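**Can I post a dinner plate without it arriving in bits?**

Asked by Sheena Ritchie, 1 December 2023

I've sold a few odd plates from a set my aunt left me (Bredmont, the plain ones, no pattern) and the first buyer is up in Orkney. I've never posted anything more breakable than a paperback! I've got a roll of bubble wrap and a cereal box. Is that going to do it? And do I put FRAGILE on or does that just invite trouble?

**Fung-ping Leung**

Not the cereal box, please! I've been posting china for years and I've had two breakages, both in thin boxes. You want a proper double-walled one with a good hand's width to spare all the way round.

Wrap the plate in tissue first, then bubble wrap with the bubbles facing in, and tape it so it can't slide out. Then stand it on its edge in the box -- plates take a knock much better that way than lying flat. Scrunch up loads of newspaper underneath and down both sides.

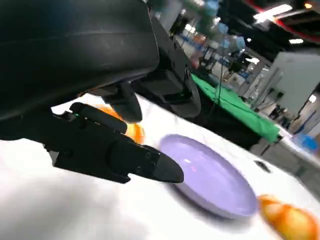

*The lavender plate.*

Then close the box and give it a really good shake. If you can feel anything move, open it up and stuff more paper in. I write FRAGILE on mine but I wouldn't rely on anyone reading it.

**Yung-ching Ho**

just use towels. never had a problem

**Begoñe Carrasco**

Agree with nearly all of the first answer, but do check the compensation rules before you pay for extra cover. Lots of couriers leave china and glass out altogether, so you could be paying for nothing. The list is usually buried in the small print under "excluded items". Weigh it once it's packed, too -- I guessed once and my parcel was 68 g over, so up it went to the next price band. And keep your receipt!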